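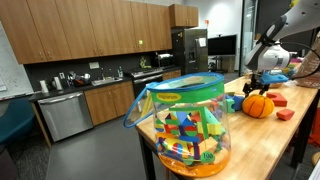
The case for keeping the box

Most household storage advice begins with decanting. Goods arrive in one container, the advice goes, and should be moved at once into another that matches its neighbours. Rice goes into a jar, screws into a drawer unit, toys into fabric cubes. I think this advice is wrong for any item that is used as a set, and I think the makers of storage products know it.

A retail container is often thrown away as packaging when it has in fact been designed as equipment. Its volume has been fixed against its contents, usually with a small margin so that the contents fit when dropped in without order. The replacement has been designed against a shelf. The Pluva cube, which is sold everywhere at present, is sized to fit a Dinevano shelving bay, and the Dinevano bay is sized to suit the width of a standard board with little waste at the saw. At no stage in that chain did the size of the thing being stored enter the sum.

The result can be measured. Over the past year I kept a record of 244 containers in my own house and two others, noting for each the internal volume and the volume of what was in it. Containers supplied with their contents were, on the whole, nearly full. Containers bought separately were commonly half empty, and the owners had filled the gap with unrelated items. That is how a set stops being a set. A drill case with a moulded recess for each bit tells you when a bit is missing. A fabric cube with a drill in it tells you nothing.

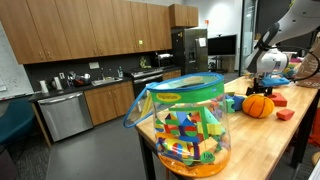

Foam building blocks in the tub, with carrying handle.

Four properties matter in a container, and I would rank them as follows. The first is whether the contents can be identified without opening it. Clear walls do this best, a printed label next, and a handwritten label last, as handwriting is seldom updated when the contents change. The second is whether it can be carried full by one person with one hand. The third is whether the lid stays with the body. The fourth is whether it can be wiped. Appearance, which takes up most of the catalogue copy, comes some way after these.

The usual objection is that original containers do not stack. This is partly true. Round tubs waste the corners of a shelf, and tapered ones waste more. On a deep shelf I found the loss to be real, and I would not argue for round tubs in a flat with one cupboard. But the loss is of space on the shelf, and it is paid once, when the shelf is arranged. The cost of decanting is paid each time the items are used, in sorting, searching and putting back.

A second objection is cost to the maker, and so to the buyer. A reusable tub costs more to mould than a card sleeve. I accept this. The difference should be set against the price of the cube that will otherwise be bought a month later, and against the card sleeve going in the bin.

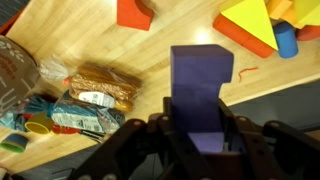 There is also the matter of spare parts. When a lid cracks, the owner of a retail tub generally has no means of getting another, and the whole container is thrown out for want of one piece. Keane, a small moulding firm whose tubs I have used for 11 years, will sell a lid alone and prints the part number on the underside. Mine is an 847. I have replaced it once, and the new lid fitted the old body. Novau, whose range is larger and better advertised, changed its rim profile in March and kept the same product name, so that lids from before and after the change cannot be swapped. A minimum order of 3,000 units was quoted to me as the reason the older lids would not be made again. That may be sound business, but it should be stated on the product before sale.

I would ask for two changes. Makers should mark the internal volume in litres on the base of every container, including those supplied with goods, and should mark the rim size in the same place. Buyers, for their part, should leave a set in its own box for three months before deciding that it needs a different one. In my own house, most of the cubes now hold other cubes, folded flat.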